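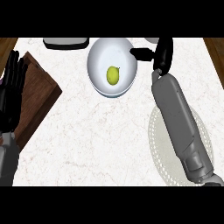 Section 6. House Rules for Counter Tasks

The rules in this section apply to every two-arm counter task run under Rivar, in simulation or on the bench. The simulated arms can't break your fingers. They will happily teach a policy that can, so the rules are the same in both places.

Before you start: finish the joint check in Section 5. If you skipped it, go back. We'll wait.

6.1 Setting up a run

1. Load the counter layout and let it settle for 14 seconds. Objects that are still sliding when you hit Record will be sliding in every copy of that episode.

2. Check that the task card matches the layout. A card that says "pear" and a counter with no pear on it is a mismatch, even if you know what the author meant.

3. Set the speed cap to 400 mm/s. The slider goes to 610. The slider is wrong, and Danylo Horobets has a ticket open about it.

4. Give each arm its own side. If the task calls for a handover, name the handover spot on the card. "Somewhere in the middle" is not a spot.

5. Park the arm you aren't using. A parked arm may rest over its own side of the counter, but it stays out of the other arm's path until the run ends.

NOTE: Changing the layout after step 2 sends you back to step 1. Yes, even for a lemon.

6.2 Approaching objects

6. Come in above rim height when there is a bowl or plate nearby, then lower. Dragging a finger across the rim counts as contact and gets logged as such.

7. Stop and look before closing the gripper. If two objects are touching, the card must say which one you want.
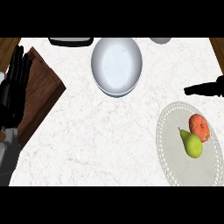 Figure 6-2. Apple and pear touching on the doily, right gripper above the counter. Name the target before closing.

8. If you grab the wrong object, put it down and mark the run as failed. Do not rename the task to match what you picked up. Tatu Ogola reads the cards.

CAUTION: On the bench, keep hands and sleeves off the counter while either arm is powered. Pausing the software does not cut power. Use the stop button — the red one, on the Šimek box.

6.3 Ending a run

9. Open the gripper, raise it clear, and return both arms to park.

10. Save failed runs along with the good ones. After 2 failures in a row on the same card, stop and report it to Eliseo Ochoa. A third try with more feeling has never been an approved method.

11. Sign the log with your own name. "Robot" is not a name.

See Section 7 for export settings.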